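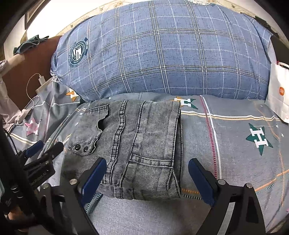

To: handheld-collection list
Subject: Re: Draft 2 of the home recording rules, section 4 (folded clothes)
Date: December 17, 2022

Dear all,

Thank you for the comments on draft 2. I answer to section 4 only, because sections 1 to 3 I consider closed after the call in September. I put the old text below so that you do not need to search for it.

> 4.1 The operator shall bring the garment to a folded start state before
> the recording begins.
> 4.2 The bed or table shall be cleared of all objects which are not part
> of the task.
> 4.3 Both jaws shall be visible and fully open in the first second.
> 4.4 A recording in which a hand is visible shall be rejected.
>
> Please send objections before the next round. If I hear nothing I will
> take it as agreement.

I have objections to three of the four.

About 4.1. "Folded start state" is not enough. When we went through the Irnavcombe batch, which has 1,554 recordings, we found that two sites understood it differently. One site folded the jeans in half along the leg and stopped there. The other made a compact rectangle with the back pocket on top. Both are folded, and both followed the rule as it is written. For the person who must later compare them it is a big problem. I propose that we name the state by its final shape and by which side is up, and that we keep a short list of allowed states per garment type. For trousers I would begin with two states only.

About 4.2. I was in favor of this rule and I have changed my mind. A home has pillows, bags, chargers and cables in it. If we ask people to remove everything, we get clean recordings of beds that do not exist in any home. I would ask for removal in two cases: the object carries private information (letters, medicine labels, screens), or it lies where the fingers must pass. A cable that is plugged in should be out of the path of the fingers too. Everything else can stay.
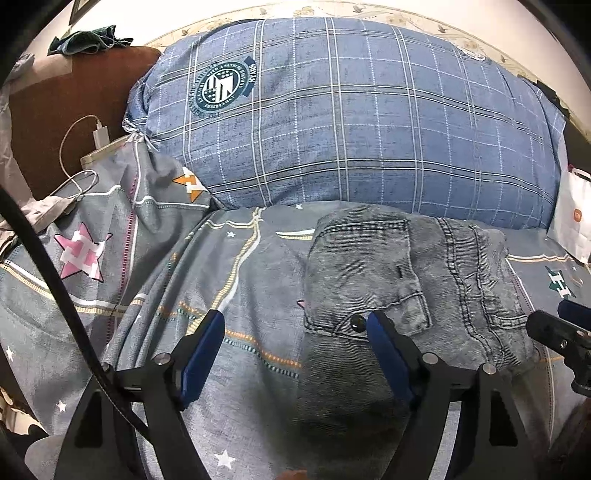
Zallow wrote to me off the list that this goes too far, and that printed bedding alone already gives enough variety, so the clearing rule could stay for loose objects at least. I understand the argument. My answer is that a printed sheet and a loose object are different kinds of difficulty. The print never moves. A paper bag can fall over when the mattress is pushed, and I want the recordings to include the possibility.

About 4.3. No objection. I would only replace "fully open" with "open wider than the garment", for the reason that the older tools do not open as wide as the new ones and we should not reject them for this.

About 4.4. Too strict. Of the 73 recordings that Cherkaoui rejected under this rule, 65 had only a bit of the operator's hand at the lower edge, with no face and no tattoo or ring. The tool is held by a person, so some hand will come in from time to time. Proposed new text:

4.4 A recording shall be rejected if a face, or a mark by which a person can be recognized, is visible. A part of the hand holding the tool is allowed if it does not touch or cover the garment.

One more point, which is not in the draft. I miss a rule about the order of tasks in one room. If the same pair of jeans is recorded 28 times on the same bed, it should be marked as one session and not divided between training and test. Clultetti already does it this way with a session number in the log – I suggest we copy their wording into section 5 if they permit it.

I will prepare draft 3 with these changes unless somebody is strongly against. Please comment line by line under the text and not on top, it is hard for me to follow otherwise.

With kind regards,
the editor of section 4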